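Talking shop with Pramila Shakya: sore knees, long walks and the joy of a bare room

I'd been trying to pin Pramila Shakya down for months. She teaches a stretch and balance class for people who do far too much sitting (hello, me), and she is always either in a class, on her way to one, or up a hill somewhere with no signal. We finally met over a pot of ginger tea, and she had her shoes off before I'd found my pen.

She started late. "I was forty-one and I couldn't touch my shins, never mind my toes," she told me. "I worked in the accounts office at Fotton and I'd come home shaped like my chair." A friend dragged her to an evening class one March and she hated every minute of it. Then she went back the next week, which she still can't quite explain! "I think I was cross with it. I wanted to win."

These days she has 11 regulars in her morning group and a waiting list that makes her feel guilty. The oldest, Ava, is eighty-three and does the whole thing in a cardigan. I asked whether she ever worries about people overdoing it and she laughed so hard she had to put her cup down. "They don't overdo it. They chat. I spend half the hour saying, are we breathing, ladies, or are we talking about the bus?"

We got on to space, as I'd been moaning about my flat and how there's nowhere to lie down without my head under the radiator. Pramila has strong views on this. She says most of us have plenty of floor and we've just put things on it. Her own front room lost its sofa two years ago, then the bookcase, and then the rug went to her sister.

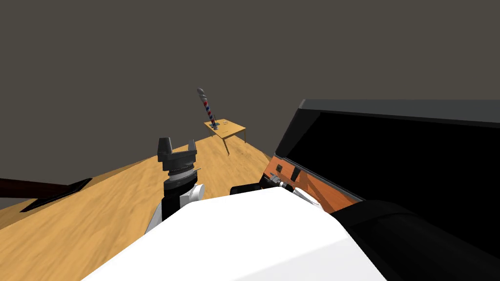

Shanti Gautam

"People walk in and ask when I'm moving out," she said. "But I've got somewhere to stretch, so I do it. If I had to shift a coffee table every morning I'd have given up by the first Friday."

I wanted to know about kit, because I am a terrible one for buying kit. She owns one mat, a Widosport she paid 400 rupees for on a trip to see her cousins, and it's gone bald where her heels go. No blocks, no straps — "a belt off your dressing gown is fine" — and definitely no special trousers.

The walking came later. Last year she did the Higuchi trail with her brother, up to a pass at 2,520 metres, and she talked about that for a good half hour while the tea went cold. It rained for four days. Her brother sulked for three of them. "And my knees were fine," she said, slapping them both. "His were awful. He's got a very nice sofa."

So what should a beginner do, I asked, meaning me. She had me stand up there and then and balance on one leg while I counted. I got to nine before I grabbed the curtain. She reckons I'll manage 100 by the summer if I do it while the kettle boils, twice a day, and swap legs.

I've kept it up for a week now. My left leg is miles better than my right (why?) and I've had to move the bin. Pramila's morning group is full until after the holidays, but she's thinking about a second one on Tuesdays, and I've already put my name down.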